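Demontagezelle: Arm verliert nach dem Neustart die Lage zum Gehäuse

Forum > Zellen und Greiftechnik > Einrichten und Wartung
Seite 1 von 1

kabelbaum_ost
Wir zerlegen in der Zelle Desktop-Rechner, Gehäuse liegt auf der Seite, Innenraum nach oben. Steuerung über Skiridow, Bahnplanung selbst geschrieben. Seit dem letzten Umbau im Dezember stimmt die Lage nach jedem Kaltstart nicht mehr. Versatz in X fast 17 mm, in Y kaum messbar. Nach erneutem Einlernen der drei Referenzpunkte läuft es bis zum nächsten Ausschalten sauber. Geschwindigkeit beim Anfahren 30 mm/s, daran liegt es also nicht. Was würdet ihr zuerst prüfen?

Tekin
Fußschrauben des Arms. Anzugsmoment?

kabelbaum_ost
Nach Vorgabe, mit Drehmomentschlüssel, zweimal kontrolliert. Die Grundplatte sitzt direkt auf dem Wellblech, keine Zwischenplatte.

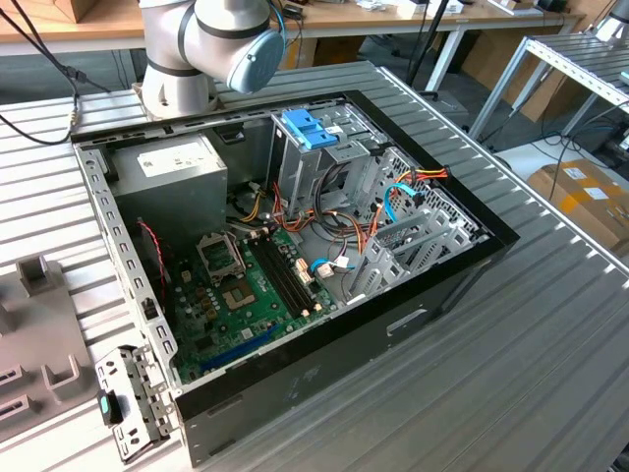

Der Werkzeugflansch ist für die Messungen frei geblieben, ich fahre mit dem Taster an die Gehäuseecke und lese den Wert an der Steuerung ab. Wiederholgenauigkeit innerhalb einer Sitzung ist einwandfrei. Nur der Sprung nach dem Einschalten bleibt.

Liam Fothergill
Wenn es innerhalb der Sitzung stimmt, ist die Mechanik raus. Ein lockerer Fuß wandert auch im Betrieb. Ich tippe auf das Basiskoordinatensystem: Beim Start wird ein alter Datensatz geladen, das Einlernen schreibt nur in den flüchtigen Speicher. Zeitstempel der Datei vergleichen.

Tekin
Widerspruch. Profilblech als Unterlage federt, und beim Lösen der Bremsen gibt es einen Ruck. Wir hatten bei Kandside dasselbe Blech und haben auf eine Stahlplatte 400 x 400 umgebaut. Danach war Ruhe.

Liam Fothergill
Federn heißt, es kommt zurück. Ein konstanter Versatz in nur einer Achse ist kein Federn. Bei euch wurde mit der Platte vermutlich auch neu eingemessen und gespeichert.

Tekin
Neu eingemessen ja. Gespeichert wurde vorher auch schon.

mw_190
Andere Baustelle, aber prüft die Kabelführung am Fuß. Zug auf der Leitung kann den Stecker des Gebers belasten. Bei einem Allside-Arm hatten wir dadurch nach dem Einschalten falsche Absolutwerte in Achse 1. Im Fehlerspeicher stand nichts.

kabelbaum_ost
Zeitstempel geprüft: Die Basisdatei ist vom Umbau, das Einlernen von heute früh steht nicht drin. Der Eintrag »Beim Beenden übernehmen« war aus. Jetzt aktiv, zwei Kaltstarts gemacht, Abweichung unter der Messgrenze. Leitung am Fuß habe ich trotzdem neu verlegt und mit Zugentlastung versehen.

Liam Fothergill
Gut. Sicherungskopie der Datei anlegen und die Referenzpunkte ins Wartungsblatt schreiben.

Tekin
Zwei Kaltstarts sind wenig. Ich würde die Platte trotzdem einplanen, spätestens wenn beim Abziehen der Stecker Kräfte auf den Arm kommen.

kabelbaum_ost
Platte ist angefragt. Ich melde mich mit Messwerten, sobald sie montiert ist.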